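Speaker notes - "The grip that did not let go"
Gervásio Camargo, Trinari

Slide 1. Opening
Good morning. Thank Rommel Rivera for the invitation. Say at once: no one was hurt. I speak about one fault in April and how long we needed to find it.

Slide 2. The work
Each episode is short. Pick up one object from the white table, move it, release it. We had planned 1,000 episodes for the Odance task set.

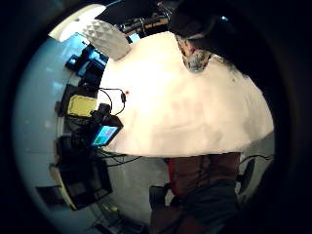 Until episode 338 we had no complaint. Then Honeylyn Soriano noticed that the fingers stayed closed after the release command. It was less than one second, so she wrote it in the log and continued. I would have done the same - say this clearly.

Slide 3. What went wrong
At episode 392 the fingers stayed closed and the force went up. The object was a soft one and it was crushed. Reynaldo Pascual pressed the stop button. The stop worked, but it only cut the motor. The fingers kept their position, and we had to open them by hand.
(Pause here. Ask who has tested this on their own gripper.)

Slide 4. Objects on the table
Soft and thin things are the hard case. A stem needs very little force, and a delay that a can will forgive is too long for a flower.
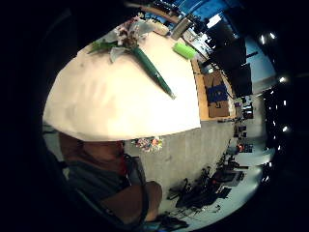 Artificial flower, lime-green foam block and gray cylinder on the white table cover.

Slide 5. The cause
We first blamed the software and lost two weeks. The real cause was a worn connector. The position signal dropped for a moment, and the controller repeated the last command, "close". In the old logs we found 3,278 dropped readings. We had never looked at them.

Slide 6. Changes
If the signal is lost, the gripper now opens slowly. Any late release stops the session. Connectors are checked each morning before nine.

Questions. If they ask about the supplier, Rogelio Castillo from Ernau can answer.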